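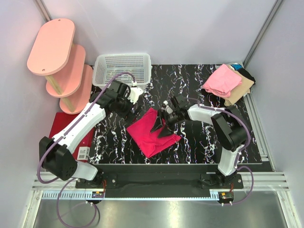

Feyisa wants to know why the second arm costs as much as the first. Surely there's a discount, the message went, like with pizza.

There is no discount. I asked. I asked Limdale, who sold us the pair, and I asked Clalance, who didn't get the order and were happy to tell me they wouldn't have given one either. Two arms, two prices, two sets of everything that plugs into them.

I've been putting together the equipment plan for the folding project since September, and it has now reached version 7. Version 1 was a single line with a number next to it. It was a lovely document. I miss it.

What I left out of version 1, in the order I was reminded of it: grippers, spare gripper fingers, cables, spare cables, the enclosure, shipping for the enclosure, the rail the arms bolt to, the bolts. I had also assumed a tabletop was something you already had. The line I'm proudest of is "laundry," which got a question mark from everyone who read the draft. Well, what did they think we were going to fold? You need T-shirts, plenty of them, in colors that stand out from the table, and you need to keep buying them in different sizes or the whole exercise turns into a very expensive way of folding the same shirt.

The spreadsheet stands at 92 rows. I'd guess a third of them cost less than lunch, and those are the ones that generate the emails. The arms went through in an afternoon. The basket took two weeks.

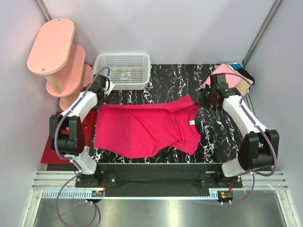 Row 61, T-shirt, red. Approved on the second try.

Next year's plan is where it gets touchy. There are two ways to go. One is a second station just like the first, which means I copy the spreadsheet, change the dates and look busy. The other is to keep one station and put the money into spares and somebody's time, which is duller to present and, I suspect, what we need. An arm waiting on a part still takes up the same floor space, and you still have to explain it to visitors.

Stondisach has sent a quote for a service plan. It covers parts or labor, depending on which page you're reading. I've written back to ask about both pages — politely, the first time.

If you're pricing a setup like this yourself, get the cable lengths in writing before you sign anything, and put in a row for things you haven't thought of. Mine is row 92. I gave it a decent amount of money and it was empty by the time the spare fingers arrived.

Version 8 is due at the end of the month. Feyisa has asked me to look into the pizza thing again.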